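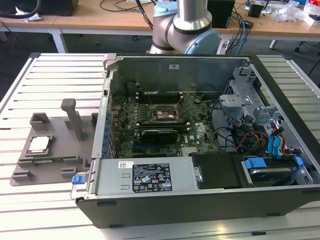

Our organization refurbishes retired office computers for resale and donation, and we are reviewing whether any part of the bench work can be assigned to a machine within the next budget year. The task under discussion is the processor swap on older desktop towers. Most of our stock is like the Dell laid on its side with the panel off: the chip waits in a shallow recess of a 3D-printed tray, the socket stands empty in the middle of the board, and the memory slots and graphics card leave limited room around it. A trained technician completes this task many times a day without difficulty. We handled 3,135 units last year, and of those, 710 required a processor to be removed, replaced, or both.

Two suppliers have approached us. The first, Dornell, proposes a fixed station that performs the swap on a single chassis type. The second, Gornari, proposes a more general arm that would be taught each new model by our own staff. Both state that the equipment is ready for regular use. Neither has been willing to provide a success rate measured outside its own premises.

We would be grateful for replies on the following points. Is the insertion of a processor into a socket a task that current machines perform reliably enough for paid work? What portion of the full job (opening the case, moving cables, releasing the lever, cleaning, closing) should be expected to remain with a person? Has any member signed an agreement of this kind, and on what terms? Our proposal must be submitted in May.

Posted by: Refurb_Operations

Print this page | E-mail this page

Kwaku Agyeman

I am responsible for process engineering at Asante, a company that repairs and reissues business equipment under contract. We conducted a trial of a comparable system over 19 weeks and I am permitted to share our general findings.

The placement of the chip was the strongest part of the trial. When the chip is presented in a known position and the case is held in a known position, the remaining problem is one of alignment and gentle force, and present equipment can manage both. We would not have accepted the system without a fixture for the chip. A processor lying loose on a bench in an unknown orientation caused more failed attempts than any other condition we recorded. If your supplier offers a tray with a fitted recess, please confirm that the recess also fixes the orientation of the corner mark, and ask what the machine does when the chip has been placed in it incorrectly. Ours did nothing, and proceeded.

The retention lever was less satisfactory. The lever must be pressed down, moved sideways and released under control, and the force required differs from one board to the next. Older boards that had been closed for many years were noticeably stiffer. Our operators opened the lever by hand in the end, and the machine was limited to lifting and placing.

Cables were the weakest part. Drive and power cables do not lie in the same place in any two towers, even within one model and one production run. The machine could not move a cable out of its path with any consistency. We instructed staff to tie back all cables before the case entered the station, and this step took a person roughly 36 seconds per unit. You should include such preparation in any comparison of labor, as suppliers generally begin the clock after it has been completed.

With regard to your specific questions:

Reliability: acceptable for placement on one chassis, provided that a person inspects the socket before and after. Bent contacts are expensive, and a machine that presses on a misaligned chip will not stop as early as a careful technician would.

Remaining labor: in our case, opening, cable preparation, lever operation, removal of old thermal paste, application of new paste, heat sink, closing and testing. I recognize that this is nearly the entire job.

Terms: we declined a purchase and agreed to a monthly rental that could be ended on short notice. I would recommend the same. I would also request that the trial be held in your building with your own oldest stock, selected by your staff on the morning of the trial.

We did not renew the rental. A different department has since asked for the same system for the testing of memory modules, and I supported that request, as the work is more uniform.

Dresudeo_Bench

Members should be aware that not all boards of this type use the same socket. On some, the contacts are in the socket, and on others the pins are on the chip. The tooling that picks up one may be unsuitable for the other. The original post does not state which is involved. Please obtain this information before speaking with either supplier.

I would also question the total. If 710 units out of 3,135 require this work, a second technician on part-time hours may be the lower cost. Our shop made that choice and has had no reason to revisit it. No machine has been considered for home or office cleaning tasks either, although one was offered to us.

GrantsOfficeReader

I cannot speak to computers. Our agency evaluated an arm for sorting returned kitchen equipment and the result was that it worked well on the day of the demonstration. I would advise caution. Please also check whether your insurance covers damage to customer property by automated equipment, as ours did not and an additional policy was required.

Refurb_Operations (reply to the above)

Thank you to all who responded. The point regarding cable preparation had not been included in our estimate and will be added. We have asked both suppliers to hold a trial on our premises using units chosen by our technicians. Gornari has agreed in principle. Dornell has requested a list of models in advance, and we are considering whether to provide one. The socket type varies across our inventory, and the list will be divided accordingly before any further meeting takes place.

Contact the Help Desk | Copyright Community Help Exchange. All rights reserved. | Back to top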